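Minasgate Handheld Demonstrations: Data Card

Maintained by the Brumineo Manipulation Group
Contact for the release: Zawadi Barasa

Summary

Minasgate is a collection of manipulation demonstrations recorded with hand-held grippers in shared indoor spaces. It was assembled to test whether a visual policy trained entirely on human-operated gripper footage can be transferred to a fixed arm without teleoperated data from that arm. The release contains 1253 episodes from 204 recording sessions, together with calibration files, gripper width traces and the evaluation splits used in the accompanying technical report.

Version notes

The current release supersedes the preview circulated to partner laboratories in May. Episode identifiers are unchanged. Width traces have been recomputed with the revised marker model, and users who trained on the preview should download the traces again. Video files that were re-masked are listed in the change log at the root of the archive.

Task coverage

Episodes are grouped into 6 task families: pick and place, cloth folding, drawer and door operation, pouring of dry goods, tool hand-over, and table clearing. Cloth folding is over-represented. Operators were given a short written goal for each episode and no prescribed trajectory. Unsuccessful attempts were retained and carry the outcome label "incomplete".

Collection method

Each operator holds the gripper by its body and closes the fingers by trigger. A wide-angle camera records the fingers and the workspace together. Fiducial markers attached to the fingers allow opening width to be estimated from the image, and the trace is interpolated for gaps of up to 8 frames. Longer gaps are flagged and left empty.

Camera pose is recovered offline by visual-inertial mapping. Every session begins with a mapping pass of the room, during which the operator moves the gripper slowly through the available space without touching any object. Mapping footage is distributed with the sessions because several users of the preview requested it for relocalization experiments. It is excluded from the episode count.

Haris Jadoon designed the capture protocol. Pose recovery and synchronization were implemented by Saqib Rizvi using the group's Valente pipeline, version details of which are recorded in each session's metadata file.

Principal result

A diffusion policy trained on the full set was evaluated on the Stovo bench arm in rooms absent from the training data. Performance on pick and place and on table clearing was comparable to that of a policy trained on teleoperated data from the same arm. Drawer operation was weaker, and the difference was largest for handles mounted below bench height. Removing mapping passes from the pretraining mixture had little effect on any family except cloth folding, where results declined. The group does not regard this last observation as settled; the relevant runs used a single random seed.

Known limitations

Pose recovery is unreliable in front of large uniform surfaces and strongly backlit windows. Sessions affected by these conditions are marked with a tracking quality score, and a threshold is suggested in the loader's default settings.

The majority of operators were right-handed. No correction has been attempted.

Width estimates degrade when a finger marker is seen at a steep angle or leaves the field of view. Users studying fine grasp control should restrict themselves to episodes with complete traces.

Privacy and masking

All sites displayed a notice during recording. Faces are masked by automated detection followed by manual review, which was coordinated by Naveed Virk. Masks are burned into the distributed video and the unmasked originals are not available to external parties. Persons at a distance or facing away from the camera may remain visible without a mask where the reviewer judged that the face could not be made out. Requests for removal may be sent to the release contact and will be honoured in the next revision.

Frames from shared areas often contain people who are not taking part in the task, as well as a large part of the surrounding room. The sample frame shows the gripper body, one finger with its marker, and a masked face at the upper edge.

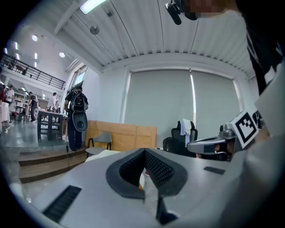 Licence and citation

The data are released for non-commercial research. Redistribution of modified copies requires written permission from the Brumineo Manipulation Group. Publications should cite the technical report by Jadoon, Rizvi, Gilani and Barasa and state the release version used. Questions concerning the evaluation splits should be directed to Daniyal Gilani.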